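Water rates in Valton go up in November

The Valton water board has approved new rates for all household accounts. The base charge rises by $2 a month, and the change will show on bills mailed in November. Homes on the Trutwood line are included this time.

The money goes toward replacing old pipe under Flaneck Road, where there were several breaks last winter. The board plans to lay 2,867 feet of new main and reconnect 345 homes. Crews will work between 8 a.m. and 4 p.m., and residents will get a door notice before any shutoff.

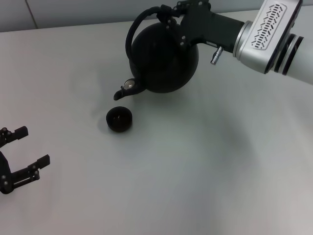 One Trutwood reader wrote in to ask why her street pays the same increase when its pipes were replaced only a few years ago. The board's answer is that the base charge covers the whole system - pumps, testing and storage included - and is not set street by street.

Accounts that use less than 2,000 gallons a month can apply for the low-use rate. Forms are at the front desk of the town office and can be dropped in the payment slot after hours. Anyone already on the low-use rate stays on it and does not need to reapply.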